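The Incident at Station 6

The Charpentier Award for Workplace Safety hung in the lobby at Kinbridge for 22 days before the toy bricks took it down.

Eusebio Agudelo was writing the report. He had been told to keep it to one page and to leave out the word "stubborn." The job was sorting. Two arms, two bins, a heap of bricks in red, yellow and green, and software from a firm in Nornach that had cost more than his house.

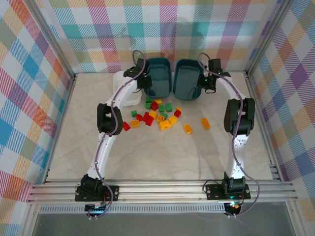
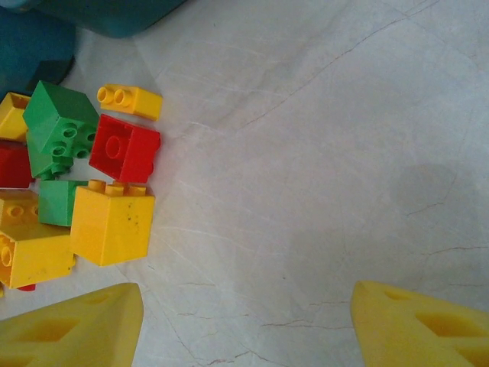 1. Nature of the fault

Under this heading Eusebio wrote "Collision," crossed it out, and wrote "Disagreement."

Each arm had been taught to yield to the other. It was a sensible rule, and it had passed 400 trials with one arm switched off. With both of them on, the left arm reached for a yellow brick, noticed the right arm, and backed away. The right arm, noticing this, backed away too. Then they both came forward again. They kept it up through lunch like two men at the door of a bank.

Akihiko Katayama, who had written the rule, watched with a sandwich in his hand.

"They're very polite," he said.

"They've sorted zero bricks."

"Safely, though."

At ten past two the left arm ran out of patience, or of whatever it had in place of patience. The log called it error 1531, and the manual went from 1530 to 1532 without a word. The arm closed its gripper on a red brick, swung past its bin at full speed, and let go. The brick cleared the wall and landed in Akihiko's coffee.

2. Injuries

Eusebio put down "None." Akihiko wanted his shirt mentioned. They settled on "None (see shirt)."

3. Response of personnel

The emergency stop was a big red button. It had been moved in November, for safety, to a place where no one could bump it by mistake. That place was behind the filing cabinet. Eusebio got an arm in up to the shoulder and pressed what felt like a button and was the thermostat. The office at Closdale, which shared the system, later reported a very warm afternoon.

Akihiko pulled the plug.

Both arms stopped where they were. The room was so quiet that they could hear the coffee dripping off the desk.

4. Corrective action

"We could make one of them the boss," Eusebio said.

"Which one?"

They looked at the arms for a while. The left one had thrown the brick. The right one had let it happen.

"The right," said Akihiko. "The left has a temper."

"It doesn't have a temper. You can't put that in a report."

"You put 'disagreement.'"

Eusebio moved the filing cabinet by himself, typed in the new rule, and stood well back with a clipboard held in front of his face. Akihiko put the plug back in. The right arm woke first, reached out over the bricks and took hold of a green one. The left arm waited. Then, very slowly, it turned its gripper toward the coffee.

"Give it a minute," said Akihiko, and moved his cup.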